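Home | Stories | Submit | About | Contact

Print this page | E-mail this story

The Bottom of the Bin

I took the job at Prerkari in July because it was the only place in Monby that called me back, and because the woman on the phone said "sorting" in a voice that made it sound restful. Sorting! I pictured buttons. I pictured myself at a long table with the radio on, getting very calm.

It was the lost-and-left-behind business, really. When people moved out of the Trestau buildings (16 of them, all along the river, all the same tan brick) whatever was still in the drawers came to us. Not the sofas, somebody else got the sofas. We got the drawers. My first morning there were 93 sacks against the wall and a man in a green apron told me to start anywhere I liked.

So I started anywhere. You tip a sack into the bin and you look at what you've got, and then you decide. Keep, sell, melt, toss. Four shelves, four labels, and a clipboard on a string that was too short to reach any of them.

I was good at it by the second week, and by the third I had begun making up the people. I couldn't help it. You get a sack with nothing but candle stubs and one roller skate and your brain just goes.
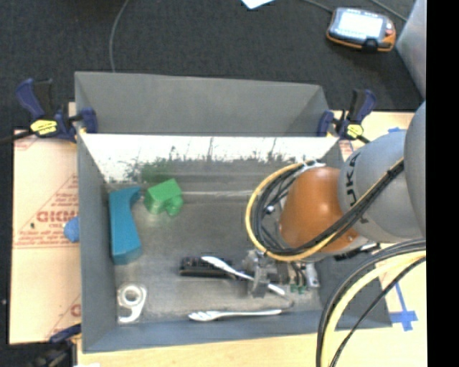

My grandmother's kitchen had one drawer that stuck, and everything she didn't want to think about went into it. You had to lift and pull and swear a little. I hadn't thought of that drawer in years, and then one afternoon I tipped out a sack from the Tanguy Street building and there it was, or its cousin. Two white utensils, one of them a fork if I was any judge, the kind you wash and save from a picnic even though you own perfectly good forks. A black thing like a brush lying under the other one. And over in the corner a shiny piece of metal with a ring at one end and a hook at the other, and I stood there holding the clipboard with my mouth open, because she'd had one of those too. She hung the oven mitt on it. Or she opened something with it. I was seven, I wasn't taking notes.

I should have been quick. It was a toss sack, anybody could see that, you couldn't have gotten a dollar for the lot. But I kept looking at that hook.

"Is that one giving you trouble?" said the man in the green apron.

"No," I said. "I knew somebody who had one of these."

He came and looked in over the side for a good long minute. He was a serious person and he gave it serious attention.

"What's it for?" he said.

"I have no idea," I said, and then I was laughing, and then it was a bit more than laughing, and he went off and found me a paper towel.

We weren't supposed to take things. There was a sign, and a form if you wanted to argue with the sign. I filled out the form. Under "description of item" I wrote "hook, with ring," and under "estimated value" I wrote 700 dollars, out of pure nerves, and then had to cross it out and initial it. He signed the bottom without reading any of it.

It's on a nail by my stove now. I've hung an oven mitt on it, and it holds the mitt all right, though the mitt slides off if you shut the door too hard.

Last updated: July

Back to top | Previous story | Next story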